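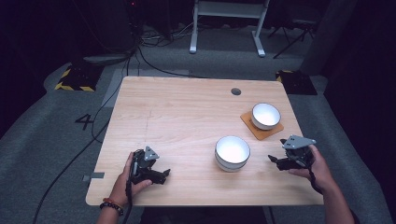 White bowls with dark rims, one on a cork coaster.

Skumis Recipe Notes, README

283 home recipes typed up from handwritten cards. Collected by Annunziata Longo, checked by Giorgia Ruggiero.

Known problems
Cooking times are copied as written, and I doubt many of them. "Bake until done" appears in 17 cards and tells you nothing. Cup sizes vary – don't trust any conversion to grams. 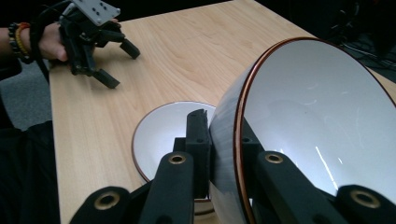 Light wood tabletop, beaded bracelets at the wrist.

Claims of age
Two cards are said to be over 200 years old. I have seen no proof.

Last edited 17/12/2021. Send corrections to Giorgia, with a source.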